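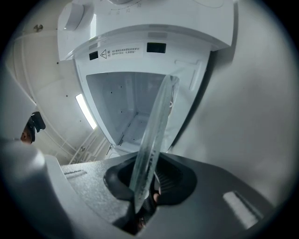
My mother kept her refrigerator for twenty-six years, and I have come to believe that we gave up something good when we stopped expecting that of the things in our kitchens. I'm not against new appliances (I love mine, most mornings!), but I do think a family should be able to buy one small part without buying the whole machine again. Take a long piece of clear plastic with faint ridges molded into it and a rounded tip at one end, plain as can be, and try pricing one sometime. The shop over in Pronley wanted so much for a part of that sort last August that my neighbor Ivone Rocha went home and thought about it for 6 days.

She did order it in the end, and I was glad, though I would have understood if she hadn't. A fair rule, to my mind, would have makers keep parts on the shelf for as long as people are still using the machines, and print the price in the booklet where we can all read it before we buy. It would cost them a little, and I'd happily pay my share of it.

Last updated: February 8, 2025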